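Labeling rules for sim pick-and-place: how strict are you?
Simulation and Benchmarks board, 14 replies, showing the last page

muvcombe_mike
OK so picking this back up from page one. I've been writing the house rules for our tabletop sorting tasks and I keep going around in circles on one thing, so I want to hear what other people do. The rule as it stands: every bin in a scene has a letter, the letter is on the bin itself, and the instruction text has to use that letter. No "the left one," no "the far one." My coworker Freya Ellwood thinks this is overkill. I think the first time you rotate the base you'll be glad you did it.

Wrist view from the scene we were arguing over: 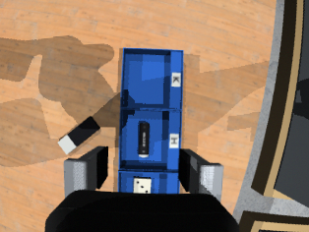

Wrist camera, K and H bins, black and white block still out on the wood

So in my version the instruction reads "put the black and white block in K." Freya's version reads "put the block in the empty bin." Both work for a person. Which one would you sign off on?

gantrygoblin
Yours, easy. "Empty" is a state and states change. If the policy drops something in K on a bad try and you don't reset, now your instruction is a lie and your scorer doesn't know it.

f_ellwood
Hi, it's me, the overkill person :) My point was a little different from how Mike put it! I don't mind letters. I mind letters being the ONLY way to name a bin. We ran 31 instruction wordings past people in the office and hardly anybody says "put it in K" unless they're reading it off a sheet. They say "put it in the empty one." If the rule bans that, we're training on a language no one speaks.

Also the letters are sideways from the wrist. Fine for me, I can tilt my head. I'd want a line in the rules about which camera has to be able to read the label and which way up.

broncombe_bolts
+1 on the label orientation thing. At Broncombe we got burned by that one last April. The overhead camera read everything great, then somebody moved to wrist only and the letters were at 90 degrees in every episode. We now write "label legible and upright in at least one policy camera" and the scene doesn't get merged until someone has looked at it with their own eyes. Takes 2 minutes.

muvcombe_mike
Stealing that wording, thanks.

Freya, I hear you on natural wording, but then how do you score it? "Empty one" needs the checker to look at every bin at the start and work out which is empty. With letters I check one pose against one volume and go home.

f_ellwood
You resolve it at reset and store the answer. Wording is one field, target bin ID is another field, and the checker only ever looks at the ID. Then gantrygoblin's problem goes away too, because the target was fixed before the arm moved. I had this working in Bolirlow in an afternoon, it's really not a big lift.

gantrygoblin
Half goes away. If there's junk in K on a retry the person (or the model) reading "empty one" is still confused, even if the checker is happy. So you need a hard reset between attempts, and put THAT in the rules in capital letters.

f_ellwood
Yep, agreed, hard reset every time. No arguments from me there.

muvcombe_mike
OK, I'm coming around on the two fields. Let me go through the rest of the draft while I've got you all here.
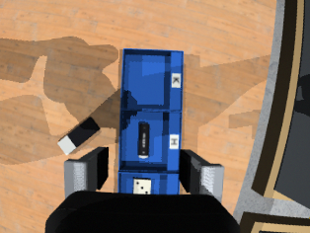
Rule 4 is shadows. I had a limit on how much of the table the arm is allowed to shade at the start pose, and I think I'm going to drop it. Real arms throw big ugly shadows, and if we clean them up in sim we pay for it on hardware later. What I'd keep is that labels have to be readable with the shadows switched on.

Rule 5 is start pose. Fingers open, nothing touching the bins, and a minimum gap between finger pad and bin wall. I have 7 mm in the draft. Somebody tell me if that's dumb.

broncombe_bolts
It's tight! A little noise on the start pose and you've got contact on step one. We don't start with the bins between the fingers at all, we back the arm off first.

muvcombe_mike
I kind of like a close start, it makes the policy learn to get itself out of there.

broncombe_bolts
Sure, but then call it a hard variant and score it separately. Don't mix it in with the regular 1000 episodes or your success number means nothing to anyone outside your team.

gantrygoblin
^ this. The Ó Ceallaigh checklist splits them the same way, regular starts and crowded starts, two numbers reported. I don't love everything in that doc but that part is right.

f_ellwood
Can we also have a rule that every bin gets a label or none of them do? I don't want half-labeled scenes where you have to guess if a letter is missing or just out of view.

muvcombe_mike
That's already rule 1, you'd know if you read the draft :P

f_ellwood
I read the draft. It says "bins should be labeled." Should!! Change it to must.

muvcombe_mike
Changed. New version going up tonight after 9.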